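**Vivivis wrist sleeve, knit, charcoal**
Part of the Grenudell hand cover range

Fabric cover for multi-finger robot hands. Covers the palm and wrist and leaves the finger joints and thumb free.

| Item | Value |
|---|---|
| Rated service life | 2,000 hours |
| Wrist diameter | 70 mm |
| Pack size | 6 |

## Rules for use

- The sleeve is a dust and scuff cover. It is not a protective device and does not count toward any force or pressure limit in your risk assessment.
- Stop the robot and lock out power before fitting or removing.
- Keep the cuff clear of every joint slot. Move each finger through full travel at low speed before release to work.
- Cables on the floor inside the hand's reach must be rerouted or entered in the cell's hazard list. 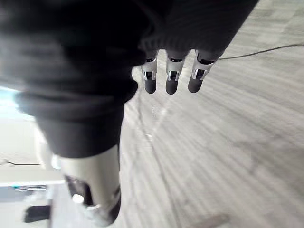

- Replace the sleeve if the knit is torn or the cuff no longer grips. Do not sew or tape it.
- Log each change against the hand's serial number.

Fitting sheet 23 has the full check sequence. Questions on use: Tudor Oprea, Irnelley product support.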